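Is a sim kitchen enough for a club project, or are we fooling ourselves?

Posted by Rin Kubo

Our club has until October to show a robot arm doing a kitchen job. Two of us want to stay in simulation the whole way. I'm not convinced any of it will carry over to a real arm, and our advisor says 200 runs will settle it. Will they?

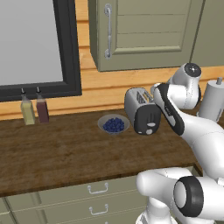
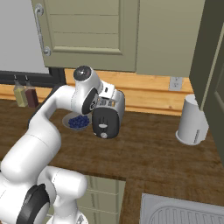

Our scoring script is the part I trust least. It only looks at where the objects end up, so a run can pass after the arm has scraped along everything on the counter. With the bowl of blueberries right beside the toaster, I'd expect that to matter a lot. Am I wrong?

Leonilde Amaral

You're not wrong. Log contact forces and fail any run over a limit you pick beforehand. Then move the objects between runs. If your 200 all start from the same layout, you've tested one layout. We had 16 starting layouts last year and our success rate dropped by almost half, and I still wouldn't have bet lunch on the real arm.

Sota Yagi

sim is fine, everybody uses it. just add noise to the camera

Ingegerd Skjelbred

Camera noise won't fix a script that ignores collisions. Do what Leonilde said first. I'd also ask your advisor what result would change his mind, and get it in writing before you start.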